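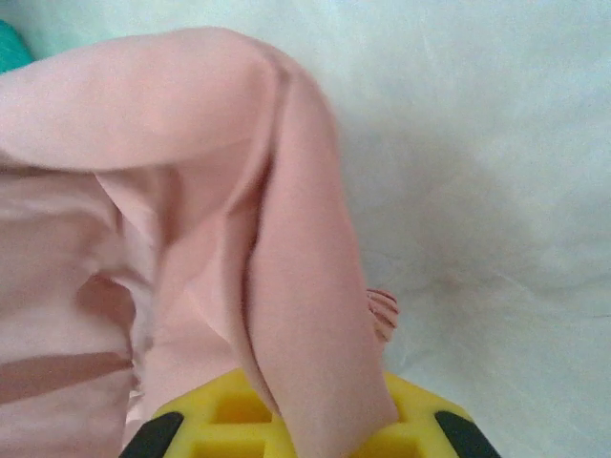 Soft pink fabric in folds, with a pale, slightly wrinkled cloth behind.

The Onia no-confidence vote: your questions answered

Is there a government in Onia or not?

There is. It is the same one as before, minus the transport minister, the housing minister and most of its dignity. The motion of no confidence failed, the prime minister stayed, and the opposition leader told the steps of parliament that this was a moral victory. The steps have heard that before.

How did the numbers fall?

The chamber has 134 members and a motion needs more than half of them to pass. On the night it got 58. The rest either voted against or stayed in the tea room, and under Onian rules a member in the tea room counts as a member who is content with things. The tea room was very full.

What was it all about?

The Chiriac contract. Chiriac is the firm hired to rebuild the ferry terminal at Murnik, the capital, and it was paid in full before anyone had seen so much as a shovel. The government says early payment secured a better price. The opposition asks what the better price was for, given that the ferries are still leaving from the fish dock.

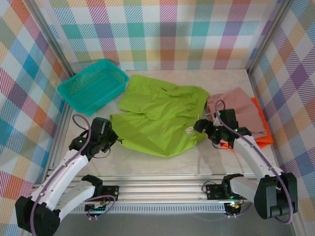 The auditors were asked to look into it in the spring and produced a report so cautious that both sides quoted it on the same evening. It found "weaknesses in sequence", meaning that the money went out first and the paperwork came along behind, out of breath.

Why did the small coalition partner stay put?

The Rural Union had spent the whole summer threatening to walk. Then it was offered a new road past Dredton, a town the Union has held at every election in living memory, and it discovered a deep respect for stability. The Union says the two things are unconnected. The road will have its own roundabout.

Could the president have stepped in?

In theory. The constitution dates from 1847 and lets the head of state dismiss a cabinet that has "lost the plain trust of the people". It doesn't say how you would measure that, and no president has wanted to be the first to guess. This one issued a statement urging calm on a country that was mostly at work.

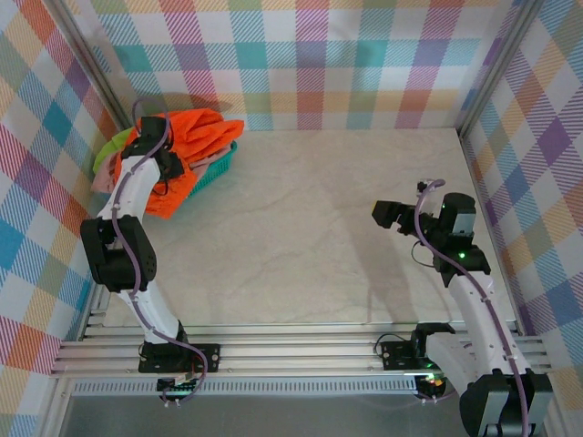
Can the opposition try again?

Yes, but it has to wait 6 months, and the signatures have to be gathered afresh. Several members who signed last time are now said to be thinking it over, possibly from the tea room.

Will there be an early election?

Only if the prime minister asks for one. The polls being what they are, don't cancel your holiday. The next election is due in two years and the campaign has, by local standards, already begun - there was a man with a megaphone outside the station when I left.

What happens to the ferry terminal?

A good question, and one that came up very little in the debate. Our latest note is below. 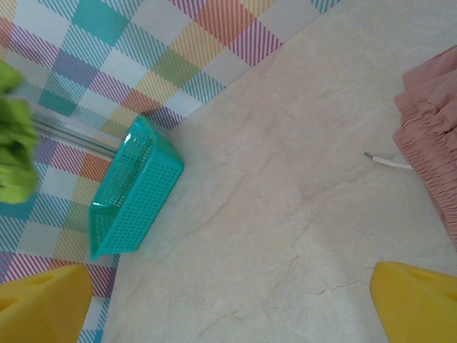 MURNIK, September - Work on the terminal will resume "shortly", the transport ministry said, in a statement issued while it still had no minister. Chiriac has agreed to publish a timetable. It declined to say when the timetable would be published.

Passengers are asked to keep using the fish dock and to wear suitable shoes. The first crossing leaves at seven in the morning, weather and tide allowing.

3 comments

harbourside: You've left out that the tea room has been refurbished. Guess who got the contract. (Not Chiriac, to be fair.)

oldbriny: I live outside Dredton and we asked for a bus, not a road. The bus was cut last year. Same party, same MP, same leaflet.

m_t_w: Abstaining isn't the same as being content, whatever the rule book says. Otherwise a decent summary. Is the fish dock open to bicycles yet?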